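Does your drawer need a system?

Every October the same advice comes back. Empty everything, sort by color, buy a set of matching pouches, and by the end of the afternoon you will be a calmer person. This year's version arrived in the Wescombe office as a leaflet from Evirora, which wants you to buy 33 pouches for one household. I have a household. I could not name 33 kinds of thing in it that need a pouch.

Seema Rajput is more patient with these schemes than I am, so she tried it for 3 weeks and let me come over and be rude about it. Her rule was one color per job. Teal for chargers and cables, something else for sewing, something else again for the papers you are afraid to throw out. On the first evening it looked terrific, I'll give her that.

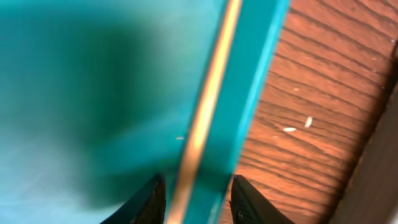
Teal against the wood grain, with a paler strip running through the teal.

The trouble started when other people had to use it. Her cousin Yusri wanted a phone charger and opened two pouches before he got to the teal one. He had been told the code - twice, she says - and it went straight out of his head. I would have done the same. A color only tells you something if you remember what it stands for, and a strip of masking tape with CABLES on it does that job for next to nothing.

Seema's answer is that she sees the color before she could read any label, and that she has stopped buying spare cables. Fair enough on the second point. I suspect she stopped because she finally looked at how many she had, and you can do that with a shoebox.

She is keeping the teal and giving up on the rest. If you have a color system that has lasted past spring, write in and tell me how. Replies by the end of the month, please, and no leaflets.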